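Community > Workshop Profiles > Makers at Home

Building a gripper at home: an interview with Sang-wook Yeo

14 shares | 6 comments

Sang-wook Yeo began the project in November, after a winter of repairing other people's appliances at the Bruvell Shared Workshop and, by his own account, growing tired of toasters. He had read a good deal about machines that learn household tasks from recordings of people doing them. What interested him was the hand-held tool used to make such recordings, and whether a person with ordinary skills and a kitchen could put one to good use.

Kanini Gachanja, who coordinates the evening program at Bruvell, met Mr. Yeo at his home to discuss the work for this series. The interview has been shortened.

Asked to define the project, Mr. Yeo was careful with his terms. "I am building the arm," he said. "The arm is in my garage and it is slow. The recordings are made separately, by a person walking through the house with a gripper in the hand. The person does the job, the camera on the tool keeps a record, and later the arm has something to copy."

The arm stands on a bench frame made from salvaged shelving. Its first two joints use Waltex gear motors bought second-hand, and the base turns on a Lanz bearing that Mr. Yeo describes as the only part he paid full price for. The complete arm has a reach of 560 millimetres. He had hoped for more, but the shoulder motor could not hold a longer forearm level without overheating.

"I cut the forearm three times," he said. "Each time I told myself it was the last one. My neighbour now has some very nice short pieces of aluminum tube."

The jaws have taken more of his attention than any other part. Early versions closed in parallel, like a vise, and were printed in a hard plastic that let go of anything smooth. A pivoting jaw with a soft, textured pad gave a better grip on thin and uneven things, and he has kept to that arrangement. Pads are held on with screws so they can be changed in a few minutes at the kitchen table.

Ms. Gachanja asked why he had chosen household rubbish as the first task, when most members at the workshop begin with blocks or plastic cups.

"Blocks are too polite," Mr. Yeo replied. "Every block is the same as the one before. A wrapper changes shape when you touch it. I wanted to find out early whether the pads were any good, and garbage is free."
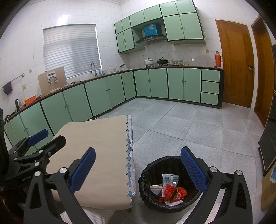

He has set himself a target of 200 recordings before making any further change to the arm. Each covers a single action, such as bringing an item to the bin and releasing it, or lifting one out again. Recordings in which the operator hesitates are kept. Those in which an item is dropped on the floor are kept as well, under a separate heading, as Mr. Yeo expects to need them when the arm begins to make the same mistakes.

The kitchen presents difficulties that a bench does not. Daylight from the window alters the colour of everything over the course of an afternoon, and he now prefers to record after seven in the evening with the overhead light on. A black bin with a black liner gives the camera very little to work with, and the rim is hard to separate from the bag. He has considered a band of light tape around the opening but has so far resisted it.

"If I put tape on the bin, then I have a robot that knows about tape," he said. "I would like to try it without first. If I am still stuck in spring, there will be tape."

On the matter of software, he was brief. The recordings are sorted with Bivari, a small set of scripts maintained by two members of the workshop, which trims each file and matches the jaw opening to the picture. Training is done overnight on a desktop computer in the garage. The first model, he reported, learned to move the arm confidently toward the bin and stop above it with the jaws closed. The second opened them, although usually too soon.

Ms. Gachanja inquired about safety, a frequent concern among newer members. Mr. Yeo keeps the arm bolted down and limits the motor current in software, with a separate cut-off switch mounted at the front of the bench. No one reaches into its working area while the power is on. He recommended that anyone starting a similar build wire the switch before attaching the motors. "You will not feel like going back to do it," he said.

The workshop has offered him 25 hours of bench time over the coming term, which he intends to spend on a lighter wrist. He would also welcome help from a member with experience in machining small pivots, the present ones having developed some play.

As for the household's view of the project, Mr. Yeo reported general support, with one condition. Recording stops when somebody wants to cook.

Members wishing to see the arm in operation may speak with Ms. Gachanja at the front desk during the evening program. Mr. Yeo asks that visitors bring a wrapper or two of a kind he is unlikely to have at home.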